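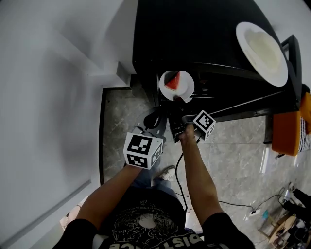
Zixuan Han
PhD student, robot learning

Sunday, March 19, 2023

The Esora runs are finished, and the result is smaller than I hoped but clear enough to write down.

The question was whether hand-held demonstrations need a varied set of homes, or whether one home with many repeats will do. A person holds the gripper by its pistol grip and does the task, and we recover the jaw poses from the marker cubes. Food on plates was our main task family. Watermelon slices are harder than they look, with a thin edge and soft flesh.

I trained 2 policies on 731 demonstrations each. One set came from a single kitchen, the other from 32 homes. Everything else stayed the same, including the 4,000 training steps. In the home we kept for testing, the varied set won on every food item. In the original kitchen the single-home policy was still a little better – I expected a tie.

The failures were mostly in the approach. On a glossy black table the single-home policy often stopped short of the plate. I suspect reflections, but I have not tested that.

Marker loss is the other open problem. When the wrist turns too far, a cube goes out of view and we throw the segment away. I want to try filling short gaps before the June collection starts.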